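The Doublet
posted 2020-02-23

The shop was on the third floor of the Lukside Building in Plokon, room 302, past the dentist and across from a door with no name on it. Maricruz Zepeda had rented it for seven years. She cut stones, recut stones other people had cut badly, and wrote appraisals when the cutting was slow.
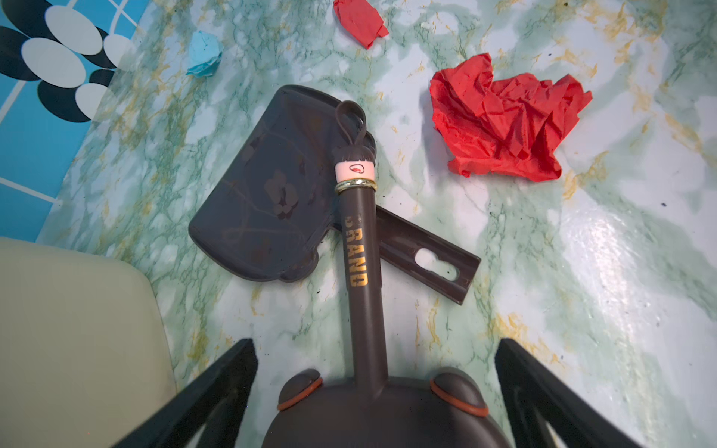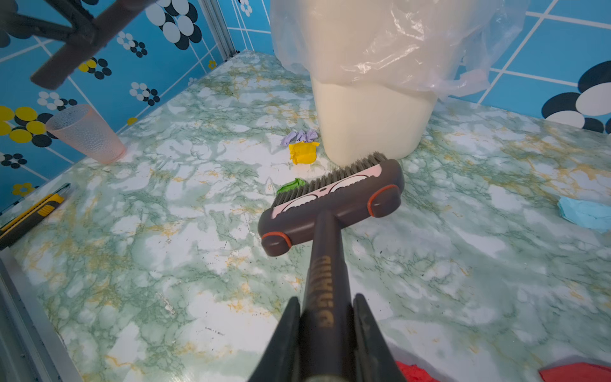 First: flat case with a faint flower pattern. Second: brush and white bin.

In December the cutting was always slow. People wanted finished things in boxes. Maricruz had two sapphires waiting for a customer who had stopped returning calls, and a tourmaline she was afraid of. It had a crack running in from one side, and she had been turning it over under the lamp for a week without putting it on the wheel.

The man came in a little before noon with a ring in a coin envelope. He was perhaps sixty and he kept his coat on. He asked if she did appraisals while he waited.

"Depends what it is," she said. "A simple one, yes."

"It's a garnet. It was my mother's." He tipped the ring onto the pad. "My sister and I are splitting things up. She got the piano. I'm supposed to get the ring, and we need a number for it so it comes out even."

The ring was yellow gold, worn thin at the back of the band. The stone was an oval, deep red, a good size. Maricruz picked it up and looked at it without the loupe first, the way her teacher at Nastoven had made all of them do. Nastoven was a wholesale house, closed now. She had spent six years there at a bench by the radiator, sorting parcels of garnet into paper folds by color, and the rule was that you looked with your eyes before you were allowed to look with anything else.

With her eyes it was a nice red stone with some scratches on top.

She noticed the scratches. Garnet will scratch if you wear it every day, but these were the wrong kind. There were a lot of them, fine and long, and the edges where the facets met had gone soft. The sides of the stone lower down, what she could see between the prongs, were crisp.

She turned the ring over and set it face down on a sheet of white paper. Around the edge of the stone, inside the oval, there was a thin ring of red that was a little darker than the rest.

"What's that for?" the man asked.

"Just looking at the color."

She put the loupe on it then. From the side, just above the widest part of the stone, there was a line. Over the line the surface shone one way and under the line it shone another. In the plane of the line were several flat bubbles. She tilted it back and forth for longer than she needed to.

A garnet-topped doublet is the usual thing. Somebody takes a thin slice of real garnet and fuses it onto colored glass, so the top wears well and the stone below can be any color they like. There are drawers full of them in old jewelry. This one was the other way around. The bottom was garnet and the top was glass, and she had never seen one made like that. She thought somebody had probably broken the top off a real stone and fixed it with what was on hand.

"Do you know where it came from?" she said.

"My father bought it for her. He worked on the Sowah line, when there was still a ferry up there. He paid 2502 for it. He used to say the number. Twenty-five hundred for the ring and two for the box."

"Did she ever have it repaired?"

He thought about it. "She hit it on the sink once. I was a kid. She cried. But my father took it somewhere and it came back fine."

Maricruz put the loupe down. The radiator knocked. Across the hall somebody tried the door with no name on it and went away again.

She had told people bad news about stones plenty of times. A woman had once brought her a blue topaz she had been told was an aquamarine, and had laughed and bought lunch. A man had brought her a cubic zirconia and called her a thief, as though she had switched it while he stood watching her hands. She did not have a special way of doing it. She said what the thing was and then she waited.

"The bottom of the stone is garnet," she said. "It's a good one. Rhodolite, I would say, going by the color, but I'd want to test it. The top part is glass."

He looked at the ring and then at her.

"Glass."

"It was joined on. I think when it broke, whoever your father took it to couldn't match it, or he couldn't pay for a new stone. So they ground the break flat and put a glass top on what was left. It was done carefully. The outline is right. They matched the red very close."

"He never said."

"He may not have known. Some shops wouldn't have told him."

The man sat down on the customer's chair, which was low and which people usually avoided. He unbuttoned his coat.

"He knew," he said after a while. "He wouldn't let her wear it to do dishes after that. He was always after her about it. She said, it's a rock, what's going to happen to a rock? And he'd get up and take it off her hand and put it on the windowsill himself."

Maricruz did not know what to say to that, so she wrote down the weight of the ring and measured the stone. She checked the gold. She ran the back of the stone on the refractometer as well as she could with the prongs in the way, and then the top, and the two readings were nowhere near each other. She wrote both of them on her pad.

"So what's the number?" he said.

"The gold is most of it. The stone by itself, as it is, I couldn't put much on. A collector might like it because it's odd, but I don't know any collector who'd pay for it. I can write it up at gold value plus a little."

"And if you took the glass off? If you cut it down to just the garnet?"

She had already been thinking about that, because it was the part of the job she liked. She picked up the ring again and looked at it from the side. There was enough depth below the line for a low oval, or a rose cut with a flat back. She could save most of the color. It would be smaller, and the setting would have to be closed in to hold it.

"I could do it," she said. "You'd have a real garnet. It would be worth more than this is, after you paid me, but not by a lot."

"Would it look the same?"

"No."

He held out his hand and she gave him the ring. He didn't put it on. He rubbed his thumb over the scratched top, back and forth, and then held it up toward the window, where the light was gray and didn't do anything for it.

"My sister's piano doesn't hold a tune," he said. "The tuner told her. She hasn't told me yet, but her son did."

"Then you might come out even."

"We might." He put the ring back in the coin envelope and folded the flap down twice. "Write it up the way it is. Put in about the glass. She should read it."

She typed the appraisal on the machine by the window. It took most of half an hour. She described the stone as an oval composite, garnet base with glass crown, crown worn, join clean. She almost left out the word clean, which wasn't needed for the value, and then she kept it. She signed it and charged him her short rate, and he paid in cash and asked for the page in a large envelope so it wouldn't crease.

At the door he stopped.

"You wouldn't have any idea who did it," he said. "The repair."

"No. There used to be a lot of shops."

"Was it hard to do?"

"Yes," she said. "Getting the color to match like that would have been hard."

He nodded and went down the stairs instead of waiting for the elevator. She heard him as far as the second floor.

Maricruz ate half a sandwich standing up. Then she cleaned the loupe, sat down at the bench, and took the tourmaline out of its paper. The crack was where it had been all week. She marked a line just outside it with the scribe, softened the wax over the lamp, and stuck the stone to the dop. When it had cooled she started the wheel.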